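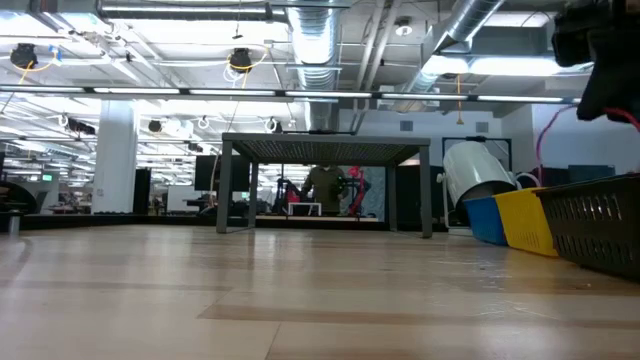
Bench sorting: baskets and shelf

Gallery page for the Nenport workshop. Text by Nadiia Horobets.

The wooden bench tables at Nenport were reorganised in November. Before that, leads, tape and hand meters went into one deep drawer at the Siltell end of the building, and finding a matching pair of leads could take longer than the job itself. The present layout uses small open baskets and a raised metal shelf on the tabletop. The pictures on this page cover the baskets, the shelf and the wood they stand on.

Baskets

The baskets are plastic and stand in a row: blue, yellow, black. The colour is the label. Written labels were tried first and dropped after 4 weeks, as the print rubbed off and people had stopped reading it. The black basket is the largest and takes anything with a case or a screen. All of them have slots in the sides, so dust and wire clippings can be shaken out over a bin without emptying the basket by hand.

Shelf

Grey metal, four straight legs, perforated top. The space underneath is left clear so that the table can be wiped from front to back. Flat items go on top. The Stunen order was for 13 shelves, all of the same pattern, and they can be moved from one table to another without tools.

Tabletop

Light wood with a glossy finish on the planked table. Scuffs show up under the ceiling lights and are left alone unless they can be felt with a fingernail. Deeper marks are rubbed down with 200 grit paper and refinished - a small job, but the table is out of use overnight.

Contents by colour

Coiled cables are kept in the blue basket, thin wires in the yellow one and the multimeter in the black one. Coils go in whole. Thin wire tangles whatever is done with it, and Stojanović's suggestion of winding it on card is still open. Baskets are checked at 3 in the afternoon and anything in the wrong colour is moved across.
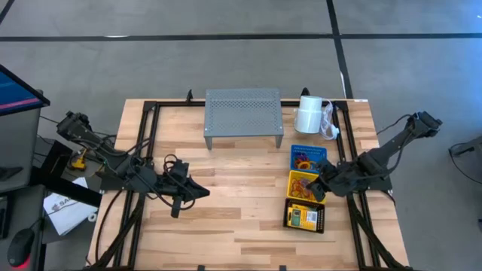 Blue, yellow and black baskets on the strip-wood table, with the perforated shelf at the far side. The multimeter is the yellow one in the black basket.

Spare baskets are on the rack by the Siltell door. Please take a matching colour when replacing a cracked one, and leave the old one on the bottom level for recycling.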